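Dorkeo
19 October 2024

1/ Finally getting around to the tripod, friends! It has been on my fix-it list since March, and I kept finding other things to do (I alphabetized my spices, that's how bad it got). I cleared a spot on the white table next to the duct tape patch, which a few of you still ask about, bless you.

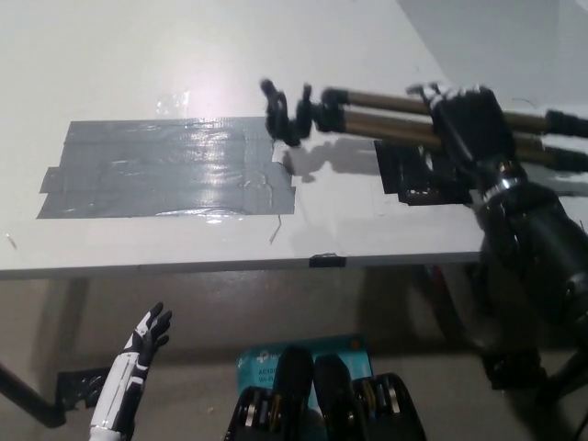 2/ About that patch
Yes, it's just strips of gray duct tape laid over each other, and yes, I tore them by hand. I've had 19 messages telling me to peel it up and start over with a ruler. I love you all, but it's staying. The little black piece on the front edge is staying too!

3/ The tripod is an old Jornetti I bought secondhand for 50 dollars, and I'm sentimental about it. Those bronze legs get me every time. I want to wipe down each section, check the leg locks and see what the handle needs, in that order, with a cup of coffee somewhere in the middle.

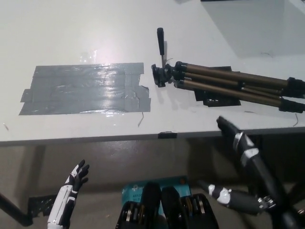
Legs folded, handle up, next to the famous tape.

4/ My one tip, for anybody doing this at home: lay it on its side on something pale. Small dark bits show up so well on a white top, and I've lost enough tiny screws in my life to care. I'll sweep up the fuzz later, I promise.
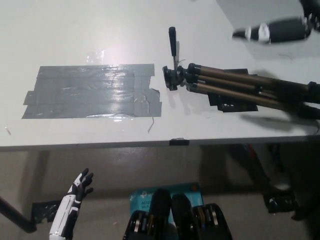 Black clamps on bronze-brown tubes. Still a handsome thing.

5/ If you've got a favorite cleaner for leg locks, tell me below, I read every reply even when I'm slow. More once I've had that coffee!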